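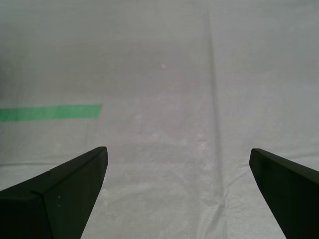
그림 7-1 작업면 위에 벌어진 그리퍼 손가락과 녹색 테이프

제7장 자동화 설비의 구매 계획

학습 목표
- 집기·놓기 작업의 요구 사항을 구매 사양서로 옮길 수 있다.
- 본체 가격과 부대 비용을 구분하여 예산표를 작성할 수 있다.
- 견적서를 같은 기준으로 비교할 수 있다.

7.1 작업에서 출발하는 예산

설비 구매는 흔히 카탈로그에서 시작된다. 그러나 가반 하중과 작업 반경이 같은 로봇이라도 맡길 작업에 따라 필요한 비용은 크게 달라진다. 구매 담당자가 먼저 정리할 것은 무엇을 집어 어디에 놓는가, 한 번의 동작에 허용되는 시간은 얼마인가, 물건의 위치가 얼마나 달라지는가이다. 이 내용을 한 쪽으로 적은 문서를 작업 정의서라고 한다.

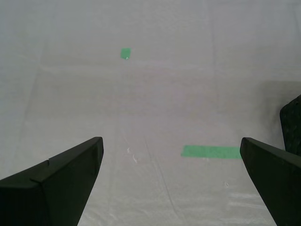 작업 정의서가 완성되면 비용을 네 항목으로 나눈다. 첫째는 로봇 본체와 제어기, 둘째는 그리퍼와 손가락 부품, 셋째는 작업대·조명·안전 설비, 넷째는 설치와 교육이다. 처음 도입하는 사업장에서는 셋째와 넷째 항목을 빠뜨리는 일이 많다. 작업대 덮개나 표시용 테이프 같은 소모품은 금액이 작지만 계속 지출되므로 운영비에 따로 올린다.

7.2 사례: 그라시미네의 시험 작업대

부품 포장 업체 그라시미네(Grasimine)는 7월에 포장 공정의 자동화를 검토하였다. 설비 계획을 맡은 오야르스 쿠스크(Ojārs Kuusk)는 생산 라인에 바로 투자하지 않고 시험 작업대를 먼저 꾸미는 안을 냈다. 시험 작업은 블록을 집어 바구니에 넣는 단순한 동작으로 정하였다.
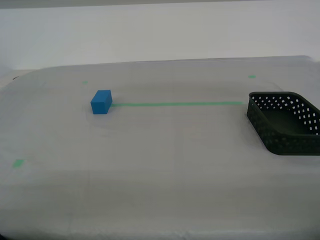
그림 7-2 파란색 블록과 플라스틱 바구니, 녹색 테이프 표시가 있는 작업대

견적은 아르몬트(Armont)와 바레도(Barredo) 두 곳에서 받았다. 아르몬트의 견적은 3,704유로였으나 설치와 교육이 빠져 있었다. 바레도는 총액이 더 높은 대신 두 항목을 모두 포함하였다. 쿠스크는 아르몬트의 견적에 설치·교육비 2,000유로를 더한 뒤 두 견적을 다시 비교하였다. 이처럼 포함 범위를 맞추는 작업을 견적의 정규화라고 하며, 자세한 절차는 7.4절에서 다룬다.

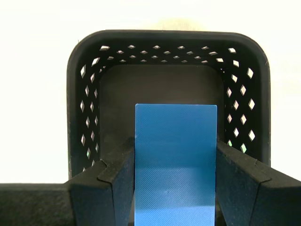
그리퍼는 본체와 분리하여 검토하는 것이 좋다. 손가락의 모양과 벌어지는 폭은 집을 물건의 치수에 맞아야 하고, 제품이 바뀌면 손가락만 교체하는 경우도 있다. 따라서 사양서에는 현재 취급하는 물건의 최소·최대 폭과 함께 앞으로 추가될 품목의 폭도 적는다. 교체용 손가락의 단가와 납기는 본체 견적과 별도로 요청한다. 물건을 넣을 용기도 사양의 일부이므로 안쪽 치수와 테두리 높이를 기록해 둔다.

생각해 볼 문제
1. 자신이 아는 작업 하나를 골라 작업 정의서를 한 쪽으로 작성해 보자.
2. 아르몬트의 견적에 설치·교육비를 더한 금액을 구하고, 그 밖에 확인할 항목을 적어 보자.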